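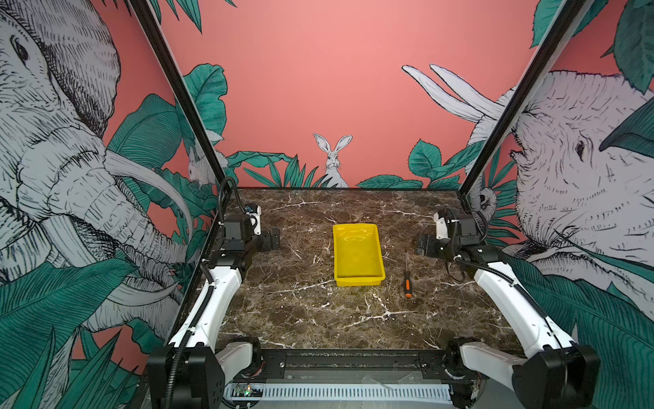

The right arm quit on episode 284, which I remember because I had promised myself lunch at 285.

The job was to pick up a screwdriver and put it in a yellow tray. A toddler could do it, and would probably only try to eat the screwdriver once. I'd been running the same routine since morning, with the elephants looking on from the wallpaper, and then the right gripper closed on the handle, lifted, and stopped. No error, no beep. The software at my end went on reporting a healthy arm with a healthy position that happened not to be changing.

So I did what the manual tells you never to do and reached in to take the screwdriver out. The arm picked that moment to catch up on 3 seconds of commands it had been saving for me. It wasn't fast, but it was sincere. I got the back of my hand rapped against the rail and said something I won't be typing on a blog my mother reads.

The cause was a connector at the base that had worked itself a hair loose. Every time the arm stretched out to the far side of the table, the cable tugged, the link dropped, and the controller from Guraner quietly put the commands in a queue. When the link came back it played them all, in order, like a waiter bringing every course at once. I found it after 25 minutes of blaming my own code, which to be fair is usually the right place to start.

Fixes so far: the connector has a strain relief on it, the queue gets thrown away after any dropout, and the stop button has moved from the shelf behind my chair to where my left hand lives. I also went back through the last 15 episodes before the failure and found small hitches in four of them – I'd seen them at the time and decided they were charming.

I wrote to Guraner about the queue. They say it's a feature and it will be optional in April.

The bruise is mostly yellow now, so it goes with the tray.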